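**Instruction-following pushes: 684 episodes, mixed results**

**tack_weld** wrote:

We finished the language-conditioned pushing runs in April and I said I'd post the numbers when they were cleaned up. Setup is the block board, eight shapes in four colours, one arm with a plain rod on the end. The policy gets a typed instruction and the camera view and outputs a small move in the plane, over and over until it stops or times out.

Training data was 2000 short pushes, driven by hand and labelled afterwards by people who watched the recording and wrote down what they thought the operator was doing. We call that set Merell. The policy is Pulo, same size as last year's.
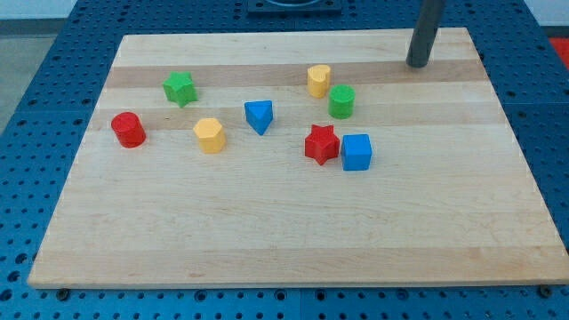 **grommet** wrote:

What counts as a success? On our board "push the star to the cube" passes if they end up touching, and half the time it's luck because something else got shoved into them on the way.

**tack_weld** wrote:

Block centres within a set distance, held for two seconds after the rod stops. Contact isn't required. We also log whether any block not named in the instruction moved more than its own width. Over 684 test episodes the named block got there in 64 per cent. If you throw out the ones where a bystander block was moved, it's a good deal lower. I'll put the split in the write-up.

**lowgear** wrote:

Then the lower figure is the result, surely. If I ask for the red star next to the heart and the green cylinder ends up in the corner, I wouldn't call that following an instruction.

**tack_weld** wrote:

Depends what you're measuring. The instruction never says to leave the rest alone. I'd report both.

**Whitlock_bench** wrote:

I'm with lowgear on this. The people writing labels assumed the rest would be left alone, so it's in the data whether you typed it or not.

How are you handling colour? There are two stars and two cylinders, so "the star" on its own is ambiguous. Did you filter those labels out?

**tack_weld** wrote:

No, we kept them in training and dropped them from the test set. With an ambiguous label the policy mostly goes for whichever one is nearer the rod. I haven't tested that properly – it's only from watching.

**grommet** wrote:

We saw the same with Hevent and put it down to the operators doing it too. Check the start positions in your hand-driven set before you blame the policy.

**tack_weld** wrote:

Fair. I'll run that tonight and post the plot.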